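# Against the Tidy Desk

My sister-in-law, Glenys Pugh, wipes down her desk every evening and then looks at it, the way other people look at the sea.

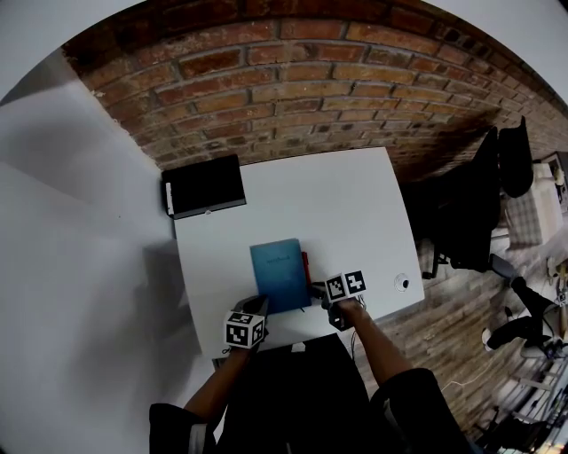 Does a clear desk make you work better? It makes you look as if you're about to, and for a good many employers that has been enough.

I spent 14 years at an office in Canley where the rule was one item per person after five o'clock. The rule came in a memo, and the memo was two pages long, so you couldn't keep it on your desk without breaking it. We learned to hide things. Vija Ramanauskas kept the whole of the Prydderch account in a boot box under her chair. I used the drawer meant for hanging files, which by my second August there would open only if you kicked it first. Visitors from head office walked through and admired how organized we were.

What bothers me is the moral tone. A messy kitchen is a health matter, I'll grant that, and I have opinions about my own. But a pile of paper has never made anyone sick. A pile has an order, too. The thing you touched last is on top, and the thing you've been avoiding since spring is at the bottom, where it belongs. File it all away and you have to remember what you called it. I once lost a lease for 11 days under "Miscellaneous, Important."

The tidy have better publicity, of course. They get the magazines and the bamboo trays. Glenys owns a tray for pens, and a smaller tray for the pens she prefers. When I asked what happened to the pens she doesn't prefer, she said they were still under review.

I tried it her way for most of a month. I bought a label maker. I labeled the label maker. By the end I had a beautiful bare surface and was doing all my real work at the dining table, where the pile grew back to about the height of a loaf of bread and we ate our dinners around it.

So I've gone back to my old ways, and I'd ask the tidy for one small courtesy. When you come by and I'm out, don't straighten anything. Don't square the edges. The envelope sticking out sideways is the gas bill, and sideways means it's due.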